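Speaker Notes: Closing the Gap in Household Textile Recovery
Regional Materials Forum, morning session
Speaker: Hryhorii Chornovol, Office of Municipal Services, Valitach

Opening (2 minutes)

Thank the host city of Koster and the forum staff. Acknowledge the delegation from Feditz, whose drop-off program served as the starting point for ours.

State the purpose of the talk: to report on the first full year of separate textile collection in Valitach and to set out what the Office intends to change in the second.

Slide 2. Background

Before the program began, residents had no municipal option for clothing and linens that were too worn to donate. Charity shops accepted good items and declined the rest. The remainder went into general waste and was paid for by weight at the transfer station.

The council approved a pilot covering 3,000 households in the eastern districts. Participation was voluntary. Each household received a printed guide and a supply of marked bags.
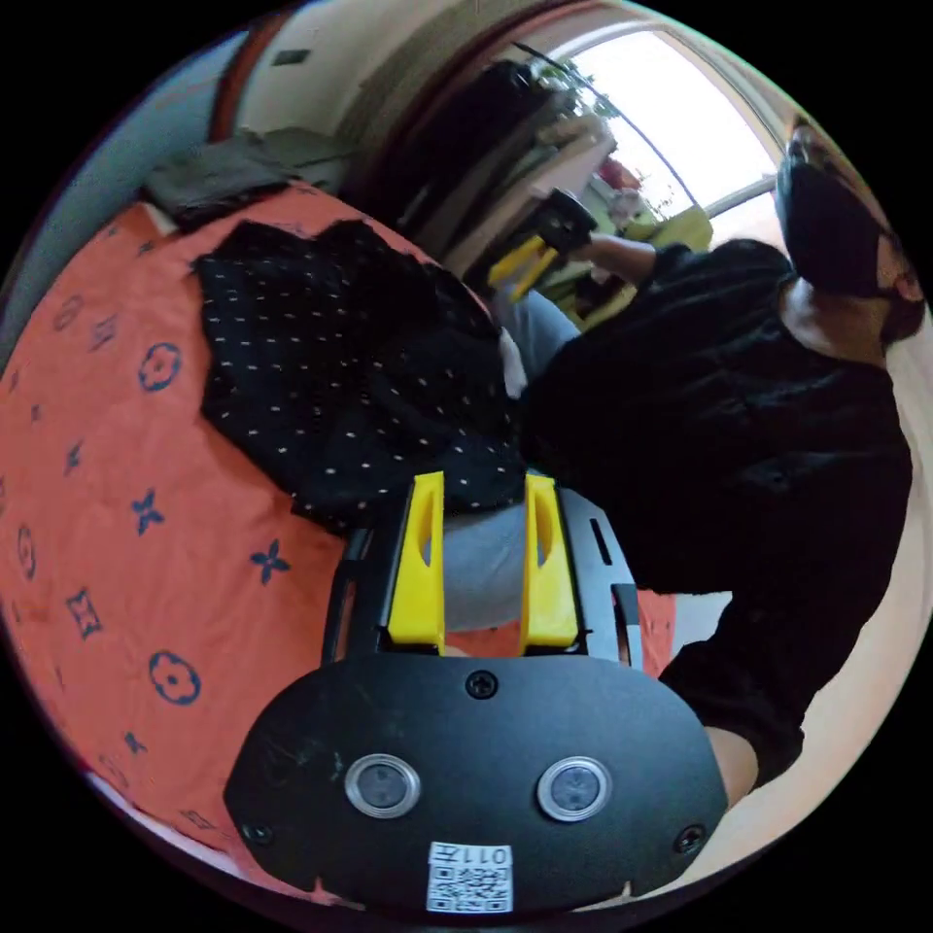

Participation was strongest in apartment buildings with a shared storage room. Single-family streets joined more slowly, and several asked for a later pickup time. The Office moved the pickup from 7 a.m. to 9 a.m. in March, and complaints declined.

Pause here briefly. Allow the audience time before moving on.

Slide 3. Sorting

Collected material is divided at the Vorkden depot into reusable clothing, wiping cloth, and fiber for recycling. Mixed-fiber items remain the hardest category. Buyers want a known cotton content, and garment labels are often missing or faded.

Note for speaker: do not quote prices per ton. The contract is under review.

Slide 4. Public information

The printed guide was too long. In a survey returned by more than 1,000 households, the most frequent request was for a single page that could be taped inside a closet door. A revised guide has been drafted and will be issued in both large and standard print.
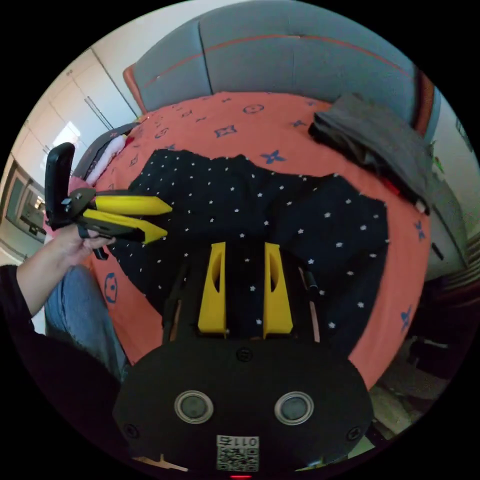 Residents also asked whether shoes, pillows, and curtains are accepted. Shoes are accepted when tied in pairs. Curtains are accepted without hooks. Pillows are not accepted at present.

Slide 5. Next steps

Extend service to the western districts, beginning in September. Place 13 permanent drop-off containers at schools and libraries. Publish contamination results each quarter.

If asked about fees: no separate charge to households is proposed for the coming budget year.

Questions. Refer technical inquiries on fiber grading to the depot manager.

Office of Municipal Services, Valitach | Contact the Office | All rights reserved | Back to top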